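Roswitha Hollmann has spent six years at Ovik trying to get machines to tidy up, and she laughs kindly when I ask if I can have one for my kitchen. "Not yet, love - my own drawers are a disgrace!"

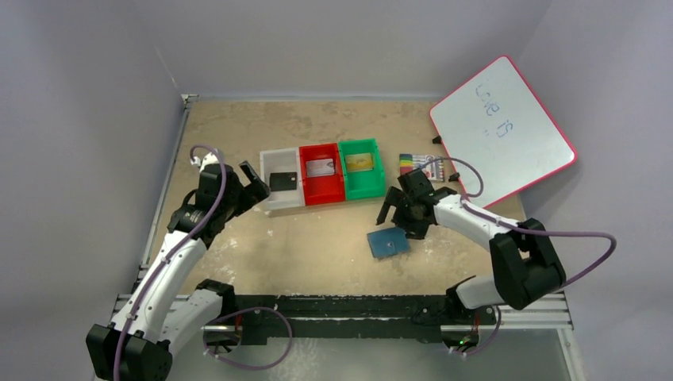 Sorting is the chore she talks about most, over a very long pot of tea. "People think lifting is the hard bit, but it's deciding where a thing belongs." A white bin, a red one and a green one look simple enough, she says, until you have something flat and blue lying on the table and no blue bin to put it in. "My grandson would just ask me."

And the shop floor? "Sooner than the kitchen, I should think."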